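Is a low-volatility stock fund really a place to park house money?

Posted in Investing and Saving

Kolbrún Lauritsen

I keep being told that I'm too nervous, so I would like some people who don't sell anything to tell me whether I am.

My husband and I sold our place in February and we're renting until we find the next one. We think we'll buy in 2 years, maybe a bit longer if prices keep doing what they're doing in our town. The money from the sale is in a savings account at the bank where we've always had our checking. The rate is poor. I know it's poor.

An adviser at a firm called Preler went over our accounts and suggested moving 70 percent of it into what she called a "defensive equity sleeve," which as far as I can tell is a low-volatility stock fund run by an outfit named Nidevent. The pitch went like this. These are boring companies that sell soap and electricity. They swing less than the market. In bad months they fall less. So over two years, she said, the risk is "comparable to bonds with better upside." She had a chart. The chart started at a very convenient spot, in my opinion, but I'm a school librarian and I don't know what I'm allowed to object to.

I asked what happens if the whole market drops by a third the month before we close on a house. She said that low-volatility stocks "historically hold up." I asked how far they hold up and she said she'd send me something, and what she sent was a brochure with a lighthouse on it.

The fee on the fund isn't terrible by itself, but Preler would charge 1 percent a year on top for managing the account. There's also a charge if we take the money out early, and "early" turns out to be any time in the first 5 years. That's longer than we plan to have it there. When I pointed this out she said most clients end up staying.

So: is there any sense in which "low volatility" means "safe"? And is the early withdrawal thing normal? We have no debt besides a small car loan, we both have retirement money that we don't touch, and this is the only pot for the down payment.

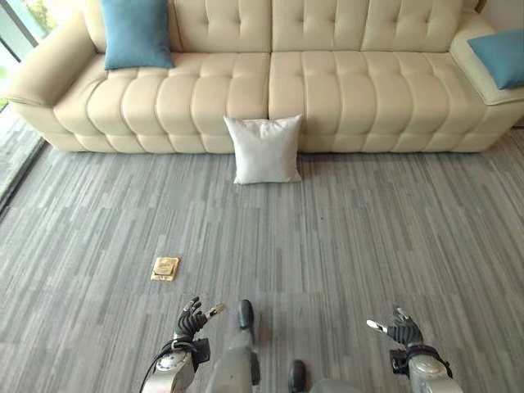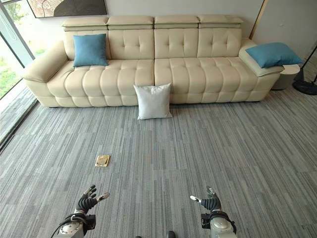 Is the dividend on a fund like that enough to make up for a drop?

In most years a broad stock fund's dividends come to a few percent of what you put in, and a bad quarter can wipe out several years of that. The dividend also isn't a separate gift. The share price goes down by the payment on the day the stock trades without it, and companies can cut the payment when business turns. Counting on it to cover a loss over a short stretch is wishful.

Tibor Veres

Your instincts are fine. The thing to be suspicious of is the word "comparable."

Volatility is a measure of how much a price has bounced in the past. You take a stretch of returns and work out how far they scatter around their average. That's all it is. A fund that picks the stocks with the smallest scatter will be holding stocks that were calm during the period somebody measured. It tells you something. It does not tell you how they'll behave the next time everyone wants out of everything on the same morning.

And there is a record to look at. In the spring of 2020, low-volatility funds fell hard along with the rest, and several of them fell nearly as far as the plain index. Then they lagged on the way back up, so a person who had bought them for protection got most of the drop and less of the recovery. In 2022 they did do better than the market, and I'm sure that year has a starring role in the brochure. I'm not saying the strategy is a fraud. For someone with a long horizon who would otherwise panic and sell, owning a calmer slice of the market might be perfectly sensible. You're not that person with this money. You have a date and a bill.

What I'd ask about any place you put a down payment is what it will be worth on the day you need it. A Treasury bill or note that matures around then has an answer printed on it. A CD at an insured bank has an answer, provided you stay under the insurance limit (look up the current one, and note that it applies per depositor, per bank, per ownership category, so a married couple can usually cover quite a lot). A stock fund has no answer. Someone can show you an average, but you don't get the average. You get one draw.

It's also worth knowing that "boring" stocks can get expensive. When plenty of people decide that soap and electricity are safe, they bid them up, and then you're paying a high price for a slow-growing business. Utilities in particular tend to get hit when interest rates climb, and that would be an odd thing to own as a replacement for cash.

On the withdrawal charge, no, I wouldn't call that normal for an ordinary mutual fund or ETF bought in an ordinary brokerage account. Charges that fade over five or more years usually belong to certain share classes with a back-end load, or to an annuity. If the word "annuity" or "contract" is anywhere in the paperwork, stop and read that page twice. Get the following in writing before anything is signed:

The full name and ticker of the fund, if it has a ticker.
The share class.
The surrender or withdrawal schedule, year by year.
Every way the adviser and her firm are paid, including by the fund company.
Whether she is acting as a fiduciary on this account, all the time, for this recommendation.

If she is a registered adviser there will be a Form ADV, and you can look it up yourself on the SEC's adviser search site. If she's a broker, FINRA's BrokerCheck is the one. Both are free and neither has a lighthouse.

Do the fee math too. One percent a year on money that might earn four in Treasuries is a quarter of your return gone for the service of someone making it riskier. Then the exit charge on top of that.

What I'd do with it: split it between an insured high-yield savings account, for the part you might need for earnest money on short notice, and Treasury bills or CDs laddered out to the earliest date you'd buy. Interest on Treasuries is exempt from state income tax, so that can tip the choice if you live somewhere with a high one. It's dull and it takes an afternoon to set up. Your current bank is counting on you never having that afternoon.

One more thing about "most clients end up staying." Of course they do. It costs them money to leave.

Szűcs

I'll go the other way a little because these threads always turn into everyone yelling Treasury bills. Cash isn't riskless either, it loses to inflation and it really loses if house prices run away from you. I've had my own house fund partly in a low vol ETF for a while and it has done way better than the savings account would have. Not 70 percent, that's nuts, more like 13. If it drops I just buy a slightly worse kitchen.

So I'd say a small slice is OK if your purchase date can move. Don't do it with Preler or whoever though, just buy the ETF yourself. The 1 percent is the bad part.

Tibor Veres

Replying to the above: 13 percent with a flexible date is a different proposal and I wouldn't lose sleep over it. But "it has done way better" is a report on a rising market. Any stock fund would have looked smart. And I don't buy the idea that stocks protect you from house prices in your own town getting away from you. Sometimes they move together and sometimes they don't, and over a couple of years you can't lean on it.

Szűcs

fair enough, I still like my chances

Kolbrún Lauritsen

Thank you both. I went back through the papers and the word "contract" is on page 2, and on page 5, and in the small print under the lighthouse. The surrender schedule is there as well, in a table that I'd taken for part of the privacy notice. I've written to ask her the fiduciary question and got back a long email that says Preler "puts clients at the center" and doesn't answer it.

We're going to leave the stock fund alone. I've opened a savings account at an online bank that pays a good deal more than the old one, and I'm trying to figure out the Treasury site, where the password screen seems to have been designed by someone who hates typing. My husband wants to put a little into the ETF on our own, along the lines Szűcs suggests. I've told him he can do it with the money for his next truck.

Tibor Veres

If the Treasury site drives you up the wall, you can buy the same bills through most of the big brokerages, usually with no commission at auction. It's easier to sell them early that way as well, if a house comes up before they mature. Check whether auto-roll is switched on before you place the order, or you may find the money tied up again the week you wanted it.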